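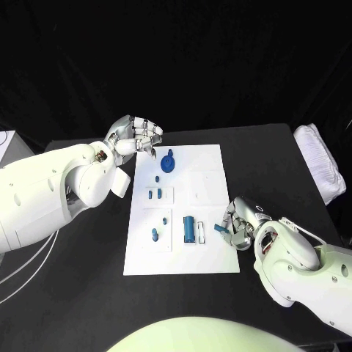 Peg and Knob Board: Project Report

Mahtab Azimi and Homa Dehghan
September 26, 2024

1. What we set out to do

Our project was a tabletop board for practicing small hand movements: picking up a part, turning it and putting it down in the right place. We called it the Arley board. We wanted something flat that fits on an ordinary table and can be set up in a couple of minutes before a session.

The brief from the course asked for a board that can be reset the same way each time. Most of our work in September went into the layout. The shapes of the parts were settled early and changed very little after that.

2. The board and the parts

The board is a white rectangle divided into panels. The panel outlines are faint on purpose. In our first version, Montes, we used heavy black lines, and the people who tried it looked at the lines more than at the parts.

All the loose parts are blue. We tried mixed colors and went back to one, so that a part has to be recognized by its shape. The set includes a round knob with a short stem, small pegs, a cylinder and a small rectangular piece. The knob goes near the top center with a small peg directly below it. We use those two to check that the board is facing the right way before placing anything else.

3. Table and background

Homa tested three table covers. A light one made the edge of the board hard to find, so we moved to a dark tabletop with a black curtain behind it. The curtain also hides the shelves at the back of the room. It does collect dust and needs a lint roller before each session.

4. Layout trials

We ran 12 trials over 4 afternoons. Between trials one of us reset the board from a printed sheet and the other checked it. Resetting was slow on the first afternoon. After that we began at the top center and worked down, and there were fewer mistakes.

The full layout uses 8 parts. We kept the cylinder and the small rectangular piece close together so that picking up one without bumping the other takes some care.
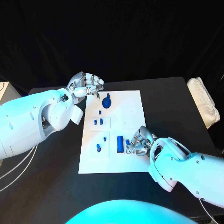 Figure 2. Board on the black tabletop with eight blue parts set out.

5. Problems

The smallest pegs are easy to lose. We dropped 2 of them during the trials and found only one. Mahtab made spares, and we now keep the pegs in a lidded tin.

The board can also turn a little on the table during use. We tried tape at the corners, but it left marks. A thin rubber sheet underneath would probably work better, and we plan to test that next.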